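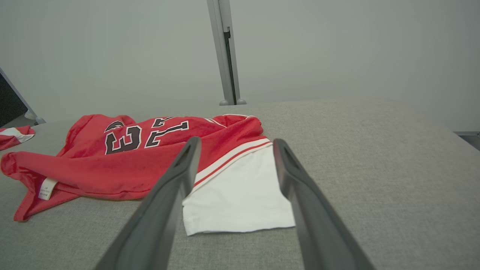 How many times do we have to fold the same shirt before the system learns anything?

More times than the brochure says, and how many depends mostly on how varied your starting piles are. A few hundred folds that all begin from the same tidy heap will teach the arms that one heap.

14 shares | 3 comments

Section 5. Recording garment examples

This section covers recording on the Borkari two-arm station. It assumes that the arms are homed and the operator has finished the practice session in Section 4. The sales sheet calls the process "show it once." We have not seen that happen at Ustatville or anywhere else, and you shouldn't plan your week on it.

5.1 Before the first take

1. Open both grippers fully and check that the live reading on the control screen agrees. If the screen says closed and your eyes say open, trust your eyes and recalibrate.

2. Start the Ellery recorder and create a new session. Give it the garment type and the operator's initials. Leave the "auto-describe" box unticked. It guesses, and its guesses end up in the training set as if a person had typed them.

3. Check that every view is updating. A frozen view still shows as green in the recorder. Wave a hand over the table and look for it in each window.

4. Record ten seconds with nobody touching the controls. Play it back. If the arms drift during playback, stop and go to Section 9.

Note: The status bar reads "Ready to learn" as soon as the disk has free space. That's all it means.

5.2 Setting the garment

1. Pick the garment up by any point and drop it within reach of both arms.

2. Leave it how it lands. Don't smooth it, turn the number face up, or pull a sleeve out to make the first grab easier. Operators all do this without noticing, and the system then learns to expect help.

3. If the garment lands out of reach, pick it up and drop it again. Don't slide it.

4. Change garments every 14 takes. Slippery sports fabric behaves differently from cotton, and good results on one say very little about the other. 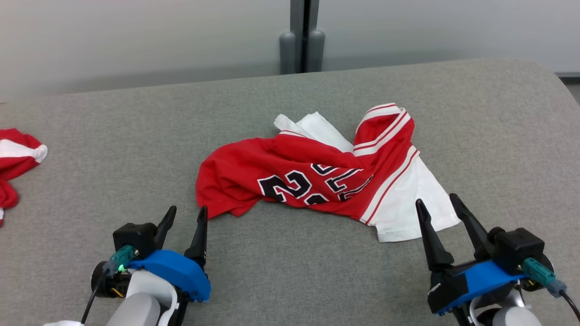

Figure 5-2. Jersey between the two open grippers.

Caution: Keep hands off the table once the recorder is running. The soft stop is slower than the manual's earlier edition claimed. Use the red button if you need the arms to stop now.

5.3 Recording a take

1. Press the left pedal once. Wait for the tone.

2. Bring one gripper to the nearest edge you can pinch in a single layer. Close slowly. If you pick up two layers, let go and try again, and keep recording. Recoveries are worth having, whatever the tidy-data people tell you.

3. Lift, find a second edge with the other gripper, and spread the garment.

4. Lay it flat, fold in the sides, then fold bottom to top. Use the same fold order in every take of a session.

5. Open both grippers, back them away, and press the pedal again.

A take longer than 48 seconds is split into two files. Ellery is supposed to join them during export. Check, because it has dropped the second half often enough that Renata Zawadzka now compares file lengths by hand every Saturday.

5.4 Marking takes

Mark each take right after it ends, while you still remember it.

Good: the garment ended folded and you would accept the fold at home.
Recovered: something slipped and you fixed it with the arms.
Bad: a hand entered the work area, a view froze, or the garment left the table.

Don't mark a take Good because it was nearly good. The built-in quality score won't catch you. In our March trial it gave high marks to takes in which the gripper closed on air, and Benjamín Leiva had to go back through the whole batch.

5.5 How much is enough

The vendor's figure is 3,000 takes per garment type. We couldn't find out where it comes from. Our own first set reached around 4,000 and still failed on inside-out jerseys, which we had barely recorded. Look at what is missing from the set before you add to it.

Keep one garment out of recording altogether and use it only for testing. A test on a shirt the system has already been shown tells you next to nothing, and it's the test you'll be offered in a demo.

5.6 Closing the session

1. Park both arms.
2. Export to the Jurulness drive. Wait for the file list to refresh before you close the window.
3. Open one take from the start of the session and one from the end, and watch both all the way through.
4. Write anything odd in the log, including things you fixed.

Questions about marking go to Ardalan Tehrani. For pedal faults, see Section 9.

3 comments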